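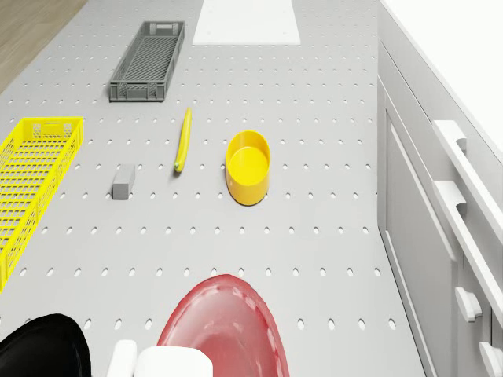 Reset rules for simulated cell trials: what do you log?
Elent forum > Good practice > Simulation

perfboard44
We are writing house rules for pick and place trials in simulation, July 2022 draft. The rule people keep arguing over is number 2: every object goes back to its listed start pose before a trial counts. I say a trial with a drifted start pose is void, even if the pick was clean. Our last batch was 96 trials and I would throw out any that broke the rule.

huet_line
Void is too strong. Log the offset and keep the trial. On the Huet cell we record the pose of everything on the table, including things the arm never goes near. Drawers too. An open drawer on the robot's side takes up room the arm may want, so "open" or "closed" belongs in the start state like anything else.
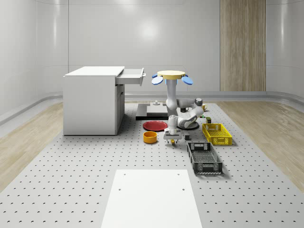 Bombridge disagrees with keeping offset trials in the same table. Put them in a second table and report both. Mixing them means the success rate can't be compared with anyone else's.

perfboard44
I could live with two tables. Same file, though, or the second one gets lost.

huet_line
Fine by me. Next item then, clutter. The draft says "typical household items" and that is too loose. Name each one. A red plate and a black plate side by side are two entries. So are two mugs. If a long thin utensil is lying at an angle, write down the angle. 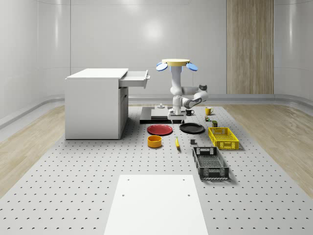 Does the rule cover objects that aren't the target?
It covers everything on the work surface. If the arm could touch it, it gets a line in the start list.

vavuvine_ops
At Vavuvine we stopped trusting the overview camera for grasp checks. From across the room you can see the gripper is low over the table and not much else. Our rule is one overview view and one close view per trial, saved together. With the close view you can check the seam where a part meets the gripper plate. Don't rely on it for part numbers. Small markings come out smudged, and ours go in the log as text. 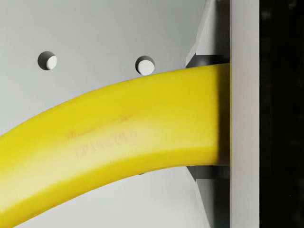

Bombridge replied that two views per trial is a storage problem and that the close view should be kept for failed trials only.

vavuvine_ops
Then you have no good grasp to compare the bad one with. We did it your way for 49 trials and went back.

perfboard44
I'll put both views in the draft as required and mark it open for comment. The offset limit is still blank. Send me what you use.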